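I finally got through the Grulto paper, the one everyone at work keeps forwarding. The headline is 199 successes out of 200 on the assembly task, learned from 26 demonstrations. Nice number. I'd like it more if any of those runs had happened outside a simulator.

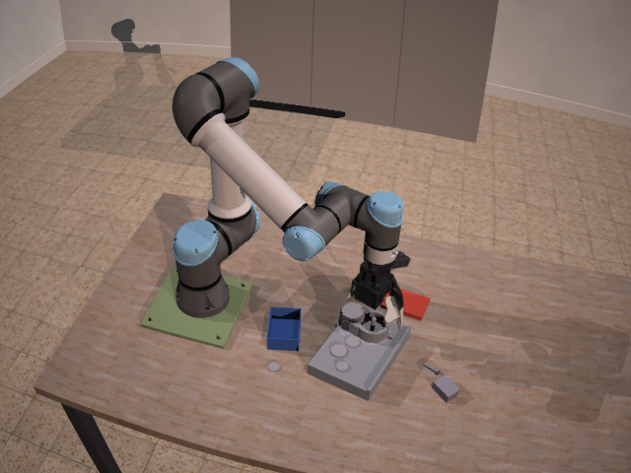
The simulated assembly setup, gripper over the gray fixture.

My problem is the baseline. They compare against Stania with its default settings, and anyone who has used Stania knows what those are worth. Pekden gets two lines in an appendix. And how far do the parts move between trials? I read the methods section twice and still can't tell you.

I'll rerun it Thursday with the start positions spread out more.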